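Local History Methods
Handout 5: Reading Class Photographs and School Rolls

A class photograph is a dated source only if the date can be checked. Captions were often typed years after the print was made, from memory or from a roll that did not match the day of the sitting. Treat the caption and the print as two separate sources.

Row order. Most captions run left to right from the viewer's side. Some start with the back row, some with the front. Find one person whose face is known from another print and test the order before copying any names.

Missing pupils. The Hikville school roll for the graduating class lists 90 pupils. The printed caption names 34. The gap covers absences, early leavers and a second sitting held in March – the roll does not separate these.

Married names. Reunion captions may give a birth name, a married name or both. Enter each form in its own field. Do not merge records on a first name alone.

Spelling. Copy the name as printed, errors included. Put the corrected form in the notes column with its source. The Cluvurside yearbook and the Watkins newspaper file disagree on spelling in 5 cases; keep both forms.

For the exercise, index 2 rows in the Trudix worksheet. Record the row, position, printed name, roll name and level of certainty (firm, likely, unknown). Leave unknown positions blank but numbered.

Handout revised August 11, 2026 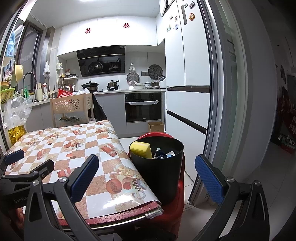
Fig. 1. Kitchen table with checkerboard oilcloth; red plastic stool at right.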